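Ticket 814 — Zakent-Musikbibliothek, Bereich Metadaten und Wiedergabe
Betreff: Album zerfällt in 4 Teile, Titel 3 bricht ab
Gemeldet am: 28. März 2022
Status: gelöst

Hallo zusammen,

ich schreib das mal etwas ausführlicher auf, weil ich im Forum nur halbe Antworten gefunden habe und vielleicht jemand anderes dasselbe Problem hat. Ich habe mir im Januar endlich das Album von Kavby gekauft, als Download in FLAC, direkt über den Shop vom Label Benedetti. Ich bin ziemlich spät auf die Band gekommen (ein Freund hatte mir die schon ewig empfohlen, ich hab nie reingehört, mein Fehler), und jetzt läuft die Platte bei mir rauf und runter. Besser gesagt: Sie würde laufen, wenn Zakent mich ließe!

Folgendes passiert: Nach dem Einlesen taucht das Album viermal in der Bibliothek auf. Einmal unter »Kavby«, einmal unter »Kavby feat. Streichquartett«, einmal unter »Kavby « mit einem Leerzeichen hinten dran (da musste ich erst mal draufkommen) und einmal unter »Verschiedene Interpreten«. Wenn ich das Album anklicke, spielt er mir also zwei Lieder und hört dann auf. Gerade bei einer Platte, bei der die Stücke ineinander übergehen, ist das wirklich zum Haareraufen.

Dazu kommt ein zweites Problem, vielleicht hängt es zusammen, vielleicht auch nicht: Titel 3, der ruhige mit dem langen Klavier-Intro, bricht bei 71 Prozent ab und springt zum nächsten. Immer an derselben Stelle. Auf dem Handy läuft die Datei durch, am Rechner mit einem anderen Player auch.

Was ich schon probiert habe:
Bibliothek neu einlesen lassen — keine Änderung.
Programm komplett neu installiert — keine Änderung, dafür waren alle meine Playlists weg, danke auch.
Album gelöscht, neu heruntergeladen, neu einsortiert — wieder vier Alben.
Die Kumby-Erweiterung für Liedtexte abgeschaltet, weil die im Forum unter Verdacht stand. Hat nichts gebracht.

Die Dateien liegen auf einer externen Festplatte, falls das eine Rolle spielt. Andere Alben von derselben Platte laufen einwandfrei, auch die alten CD-Rips, an denen ich nie irgendwas gepflegt habe.

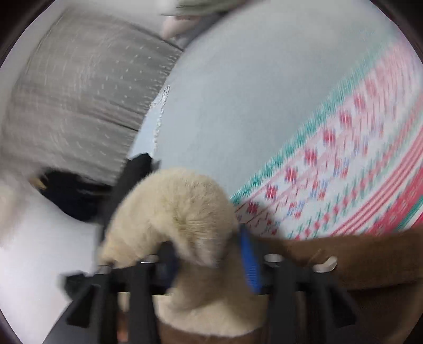 Loredana Costa:
Danke für die genaue Beschreibung, damit lässt sich arbeiten. Die Aufteilung hat mit dem Abbruch vermutlich nichts zu tun. Schau bitte in den Tags nach, ob das Feld »Albuminterpret« bei allen Titeln gefüllt und gleich geschrieben ist. Fehlt es, gruppiert Zakent nach dem Titelinterpreten, und dann ist jedes »feat.« ein eigenes Album. Zum Abbruch bräuchte ich das Protokoll: Einstellungen, Diagnose, Wiedergabeprotokoll einschalten, Titel abspielen, Datei anhängen. Und lass die Festplatte dabei bitte angeschlossen.

Antwort von mir:

So, ich habe mich gestern Abend drangesetzt. Das mit dem Albuminterpreten war ein Volltreffer! Das Feld war bei fast allen Titeln leer, und bei einem stand das besagte Leerzeichen drin. Ich hab jetzt alle Titel markiert, überall »Kavby« eingetragen, gespeichert, neu eingelesen, und siehe da: ein Album. Ein einziges, in der richtigen Reihenfolge. Ich habe es dann gleich von vorne bis fast hinten gehört, und ich muss sagen, im Zusammenhang gewinnt das noch mal enorm. Die ersten beiden Stücke fand ich immer etwas sperrig, aber sie bereiten das dritte vor, und das merkt man eben erst, wenn keine Lücke dazwischen ist.

Nur dass das dritte dann natürlich wieder abgebrochen ist. Protokoll hängt an. Mir ist darin Zeile 1937 aufgefallen, da steht etwas von einem Wert für die Lautstärkeanpassung, der nicht gelesen werden kann, und gleich danach kommt der Sprung zum nächsten Titel. Ich kenne mich damit nicht aus, aber es sieht für mich verdächtig aus. Ich hatte die Lautstärkeanpassung mal eingeschaltet, als ich viel gemischt gehört habe, und dann vergessen.

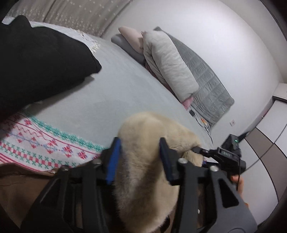 Also habe ich die Lautstärkeanpassung probehalber ausgeschaltet, und Titel 3 lief durch. Dreimal hintereinander, ich wollte sicher sein. Wieder eingeschaltet: Abbruch an der bekannten Stelle. Damit ist der Fall für mich eigentlich klar, aber ganz ausgeschaltet lassen will ich die Funktion nicht, sonst fliegen mir bei den neueren Sachen die Ohren weg, wenn vorher was Altes lief.

Nachtrag: Ich hab bei Titel 3 die gespeicherten Lautstärkewerte gelöscht und von Zakent neu berechnen lassen (Rechtsklick auf den Titel, dann »Lautstärke analysieren«, das dauert einen Moment). Seitdem läuft er auch mit eingeschalteter Anpassung. Keine Ahnung, wie der kaputte Wert da reingekommen ist, ich schreibe dem Shop von Benedetti trotzdem mal eine Mail, denn ich werde kaum der Einzige mit dieser Datei sein.

Zwei Sachen noch als Wunsch, wenn ich schon mal hier bin. Erstens: Könnte das Programm Leerzeichen am Ende eines Namens nicht einfach ignorieren? Und zweitens wäre eine Meldung schön, wenn ein Titel wegen so eines Fehlers übersprungen wird. Ich dachte wirklich eine Weile, das Lied hört so auf.

Das Ticket kann von mir aus zu. Vielen Dank an Loredana für die schnelle Hilfe, die Playlists baue ich am Wochenende neu.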